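Search this site Go

Two-Hand Can Packing: Comparing Camera Spots and Controllers
Project report, Zaid Fakhoury
Hardware: two arms with multi-finger hands, can, open carton, black table

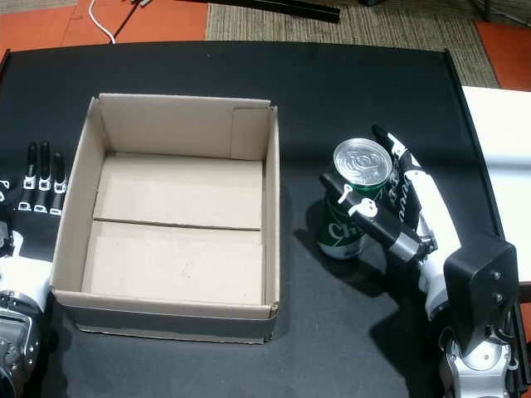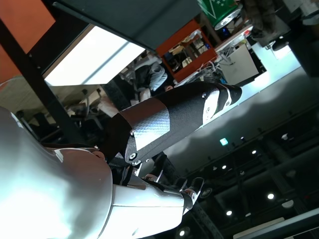
Olalby, April

Goal was simple. Pick a drink can up off the table, put it in the carton, let go. Same can, same carton, two controllers (Asura and Hamdan), three camera spots. Which combo drops the fewest.

Setup. Carton left of the can, so the right hand does the lifting and the left hand just stays by the box wall. We wanted the left one to steady the carton but only got that going in the last week. See problems.

Camera spots:
- top, looking down on the table
- wrist
- body, up near the shell

Top view was easiest to work with. You get the rim of the can and all four box walls. Trouble is the thumb goes across the front of the can and hides the label, so the first tracker (it looked for the lettering) lost it on nearly every grasp. Switched to tracking the round lid. Much better.

Body view we gave up on. Tilted mount, ceiling spotlights blowing out the exposure, and the arm blocks alot. Could of been fixed with a new bracket, no time.

Runs. 253 total after throwing out the ones where the logger died. Asura got 119 of them, Hamdan the rest. We should have split it evenly but the lab closed early twice.

Asura: smoother on the way up, slow to close. Fingers curl one after another and the can sometimes tips before the thumb gets there. When it holds, it holds.

Hamdan: closes fast, all fingers together. Less tipping. But it squeezes too hard on an empty can, we dented 7 before turning the current limit down. After that fine.

Neither one likes the release. Can comes down on the seam in the carton floor and wobbles. Lowering slower helped more than changing controller did.

Problems
Calibration drifted after lunch most days, we think from the arms warming up, didnt test it. The Mustden wrist camera dropped frames when both hands were moving. Left hand bumped the box wall and shifted it, so saved drop positions were off untill we taped the corners of the carton down.

What I would pick: Hamdan with the current limit, top camera, lid tracking. Wrist camera only for the last bit of the reach.

Still to do: full cans, two cans in one carton, left hand holding the box for every run. Plots are in the shared folder, axis labels on plot 3 are swapped, will fix.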